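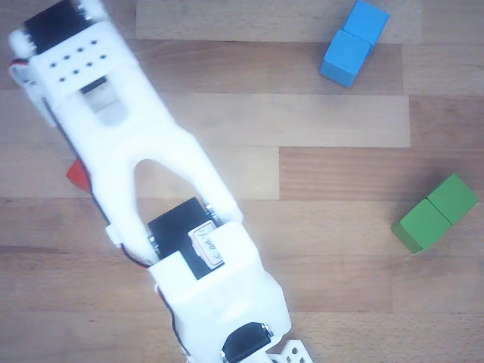 Timing app sector splits don't add up to lap time

Posted in Karting and club racing — Timing and data
Farhad Sharifi, 31 Jan 2025

I run a Plorura logger in a rental-class kart and export the session to Gritora for analysis. At Maltard the track owner has defined three sectors. On most laps the sum of the three sectors matches the lap time to the thousandth. On others it is short or long by some 11 thousandths, and once by a lot more. The official loop timing from the same session has no such error.

Logger is mounted on the steering column, GPS rate is the default, firmware is whatever shipped in December. The worst lap was number 4, where the sectors totaled 858 thousandths less than the lap. I lifted for a yellow flag on that lap and went wide at the hairpin, in case it matters. Is this a logger fault, or is it the way the software draws the lines?

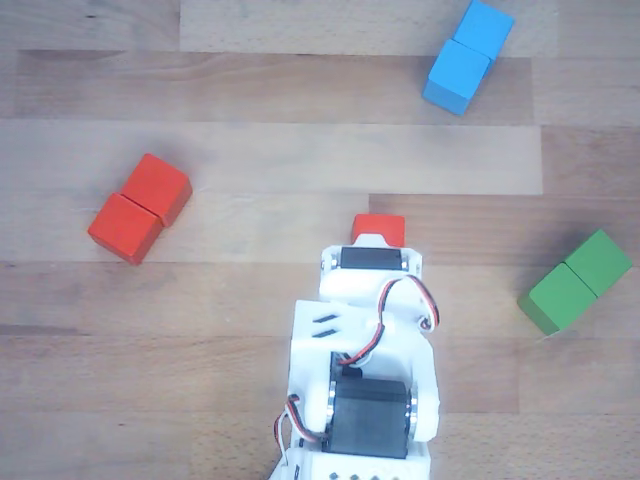 Wooden cubes and a white 3D-printed arm on a plank floor.

kordestani_kart

Probably a bad antenna. Mine did the same and I bought a new one. Also check the battery.

Sólveig Kjærgaard

The antenna is unlikely to be the cause if the lap times agree with the loop. Two separate things are going on.

The small error is interpolation. The logger records position at fixed intervals, and the software estimates when you crossed each line between two samples. If the lap time is calculated on the logger and the sector times are recalculated in Gritora after export, you have two estimates of the same crossing, and they will differ slightly. Set the lap source to "recalculate" in the session properties. Lap and sectors then come from the same points and the sum will match.

The large error is a line that is too short. When you went wide at the hairpin you passed the end of the sector line without crossing it cleanly, and the software substituted the nearest point. Open the track map, turn on the line overlay, and look at lap 4 against the sector 2 line. Drag both ends of the line out until it covers the full width of the track plus the runoff. Don't go so far that it reaches the next straight — at Maltard the return leg is close, and a line that touches it will trigger twice.

Save the map under a new name, or the next sync will overwrite it with the track owner's version.

Farhad Sharifi

Recalculated, and the small differences are gone. The sector 2 line stopped at the curb. I extended it and lap 4 now adds up. Battery was at full charge.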